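4.2 What shoppers did with the returns page

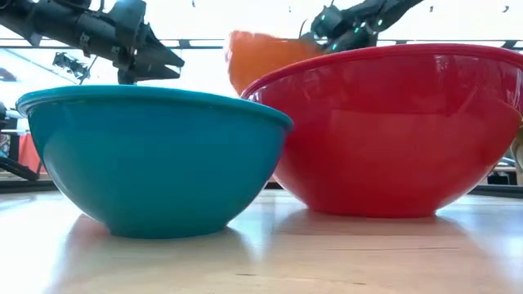

Figure 3. A teal and a red plastic mixing bowl, side by side on a wooden tabletop.

I went into this part of the study thinking that people read the returns policy when they have a problem and ignore it the rest of the time. That's what I did as a shopper, anyway, and it's what the staff at Dinberg told me when I first visited (they run a mid-sized online store for kitchen and home goods, and they were kind enough to let me look at their logs). So I built the first survey around it, with a whole block of questions on damaged parcels and late deliveries. I'd drop most of that block if I did this again.

Of the 2,870 orders in the sample, 762 came from shoppers who had opened the returns page before they paid. That's a bit more than a quarter! Most of them opened it from the cart, stayed on it for less than a minute, and then either went back and bought or left the site. I had expected those visits to come mostly from new customers. They didn't, or at least the split was much closer than I'd guessed, and people who had ordered several times before were still checking. When I talked to a few of them on the phone, they said things like "I just want to see if it's changed." One woman told me she checks every time at every store, the way she'd check that the stove is off.

What they were looking for was pretty narrow. Two questions came up again and again in the calls: who pays to send it back, and how long do I have. The Dinberg page answered both, but the second answer sat below a long paragraph about packaging, and I could see from the scroll data that plenty of visitors never got that far down. Mohcine Kabbaj, who coded the calls with me, was the first to notice that shoppers who gave up on the page tended to describe the policy as strict, even though the window is the same one they praised at other stores. I went back over my own notes after he said it and found the same thing in 10 of my calls.

We then asked the store to move the two answers to the top for one month, February, and leave the wording alone. I should be careful here. It was one month, at one store, with a sale running in the second half of it, and I can't pull the effect of the sale apart from the effect of the page. Cart abandonment after a visit to the returns page did go down. Actual returns stayed where they were, which surprised the store's manager more than it surprised me (she'd been worried that an easier page would mean more parcels coming back).

I also tried to run the same check at Huamán, a smaller shop that sells mainly clothing. It half worked. Their site runs on Rernitex, and the version they had at the time logged page views but didn't tie them to carts, so all I can say is that the returns page was visited a lot, and mostly in the evening. I've left those numbers out of Table 5 for that reason. Clothing is a different animal in any case, with people ordering two sizes and planning from the start to send one back, and I wouldn't want to lump that in with someone who is wondering whether a saucepan will fit the cupboard.

The next section goes into the delivery messages, where the two shops can be compared a little more fairly.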